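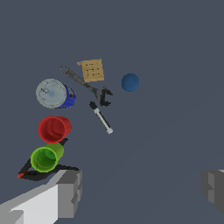

Sotiris Tsakiris asked whether the clutter set can be bought without the arm model, and the short answer is yes. Taria Tabletop is sold as a simulation package with the gripper as a separate file, and either part loads alone.

Taria Tabletop: Gallery

Taria Tabletop renders cluttered work surfaces for testing pick routines before any hardware is booked. A license covers one site and costs $1,589 per year. The object library holds 791 meshes with collision shapes and mass values. Most are household items and hand tools: cups, cans, boxes, balls, pens, wrenches.

The render at the top of the page is a mixed layout on the dark tabletop. The wrench handle runs under a corner of the cardboard box, so a planner that reads only the top surface will propose a grasp that also moves the box. The blue ball is clear of the other objects and makes a simple first target.

The red and green cups are on their sides and touching. A rim grasp on either one has to allow for its neighbor. Both gripper fingers are in view near the lower part of the surface, one at each side.

Notes on use

Layouts are generated from a seed number. The same seed returns the same layout on any machine, provided the library version matches. The standard license includes 600 seeds that have been checked for objects resting inside one another. Custom seeds are not checked.

Surface friction is set per object and can be edited in a plain text file. Lighting is fixed in the base version. Variable lighting is part of the Irnon add-on, which needs 39 GB of disk space.

Toshiko Hirano maintains the mesh library. Requests for new objects go to her with dimensions and weight. Import scripts for the Dasau controller were written by Isamu Hamada and are included.

This site uses cookies to remember your viewing preferences. Accept | Settings

© Taria. Contact sales | Support | Back to top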